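Umkehrosmose unter der Spüle: lohnt sich das bei 19 Grad Härte?

Startbeitrag von nongtung, 2. November 2024

Moin zusammen,

ich lese hier schon eine Weile mit und brauche jetzt doch mal eure Meinung. Wir sind in eine Wohnung mit richtig hartem Wasser gezogen, der Wasserkocher sieht nach zwei Wochen aus wie eine Tropfsteinhöhle. Meine Frau hätte gern eine Umkehrosmoseanlage unter der Spüle, und zwar die Masteck mit Tank, die kostet gerade 689 Euro. Dazu kommen noch die Filter, laut Händler 73 Euro pro Satz.

Ich selbst würde erst mal mit einem Tischfilter anfangen. Im Schrank ist neben dem Siphon kaum Platz und ein zusätzlicher Hahn müsste durch die Arbeitsplatte gebohrt werden. Mietwohnung!

Was würdet ihr machen?

Grüße, Tùng

Antwort von Kalkfrau53

Hallo Tùng, bei mir läuft so ein Ding seit vier Jahren und ich würde es sofort wieder kaufen. Tee schmeckt endlich nach Tee und auf dem schwarzen Becher ist kein Film mehr. Filter wechsle ich selber, dauert eine Viertelstunde (beim ersten Mal eher eine ganze, weil ich vergessen hatte, den Tank leerlaufen zu lassen, und dann stand ich da mit dem Lappen).

Wegen der Bohrung: frag nach einem Dreiwegehahn, der kommt ins vorhandene Loch. Den alten hebst du auf und schraubst ihn beim Auszug wieder dran.

Antwort von psarras_d

Bin da anderer Meinung. Für Kalk im Wasserkocher braucht kein Mensch Umkehrosmose. Zitronensäure rein, kalt einwirken lassen, ausspülen, fertig. Das Kilo kostet ein paar Euro und reicht ewig.

Außerdem geht bei den Tankgeräten ein ordentlicher Teil vom Wasser in den Abfluss. Steht im Prospekt immer ganz hinten. Und wer putzt den Tank? Wenn ihr drei Wochen im Urlaub seid, steht die Brühe da drin.

Gruß Dionysis

Antwort von Kalkfrau53

Nach dem Urlaub lasse ich einmal den ganzen Tank durchlaufen und gut ist. Desinfiziert wird beim Filterwechsel, so steht es in meiner Anleitung. "Brühe" finde ich schon etwas übertrieben, Dionysis ;)

Antwort von rokeya_s

Ich misch mich mal ein, wir haben beides durch. Erst Kannenfilter, dann ein Untertischgerät ohne Tank von Pellstead, jetzt wieder Kanne. Das Pellstead war vom Wasser her super, aber die Pumpe brummt bei jedem Glas, und unsere Küche geht direkt ins Wohnzimmer über. Mein Mann hat irgendwann nur noch Sprudel aus der Kiste getrunken, weil er beim Fernsehen seine Ruhe wollte. Verkauft haben wir es dann mit ziemlichem Verlust.

Bei der Kanne muss man halt dranbleiben: Kartusche wirklich alle vier Wochen tauschen, Kanne in den Kühlschrank, Wasser am selben Tag verbrauchen. Teile, die in die Spülmaschine dürfen, rein damit, den Rest von Hand. Ich lasse alles offen auf der Arbeitsfläche trocknen, seitdem riecht auch der Deckel nicht mehr muffig.

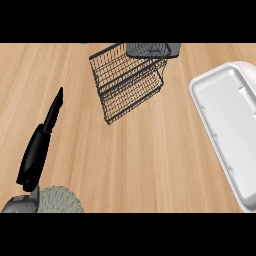

Meine Reihenfolge, falls es dir hilft, Tùng:

1. Beim Versorger die aktuelle Analyse runterladen. Steht alles drin, Härte, Nitrat, Natrium.

2. Eine Probe direkt vom Küchenhahn untersuchen lassen, wenn das Haus alt ist. Die Analyse vom Versorger hört am Hausanschluss auf.

3. Einen Monat Kanne testen und schauen, ob ihr den Unterschied überhaupt schmeckt.

4. Dann erst über die Masteck reden.

LG Rokeya

Antwort von nongtung

Danke euch! Punkt 2 hatte ich gar nicht auf dem Zettel, das Haus ist von 1958. Weiß jemand, ob so ein Wasser ohne Mineralien auf Dauer ungesund ist? Meine Schwiegermutter schwört, das zieht einem das Calcium aus den Knochen.

Antwort von Farzana K.

Die Geschichte mit den Knochen kenne ich auch, von meiner Tante. Wer normal isst, bekommt seine Mineralien hauptsächlich übers Essen, hat mir mein Hausarzt gesagt. Wenn jemand bei euch Nierenprobleme hat oder salzarm essen muss, würde ich trotzdem beim Arzt nachfragen, auch wegen Enthärtern mit Salz, da kommt nämlich Natrium ins Wasser.

Viele Anlagen haben hinten eine Mineralkartusche dran. Die von Bonach soll ganz ordentlich sein, selbst probiert hab ich sie nicht.

Antwort von psarras_d

Erst alles rausfiltern und dann für Geld wieder reinkippen. Finde nur ich das komisch?

Antwort von Kalkfrau53

Ja, nur du. Mir schmeckt's mit Kartusche besser.

Antwort von nongtung

Stand jetzt: Probe ist bestellt, Kanne hat meine Frau schon gekauft. Zitronensäure auch, Dionysis, du darfst dich freuen. Im Februar läuft wohl wieder eine Aktion bei Masteck, 658 Euro hat der Verkäufer am Telefon gemeint. Bis dahin weiß ich hoffentlich, was bei uns aus dem Hahn kommt. Den Dreiwegehahn schau ich mir trotzdem mal an, passt der auch bei Niederdruck? Wir haben so einen kleinen Boiler drunter.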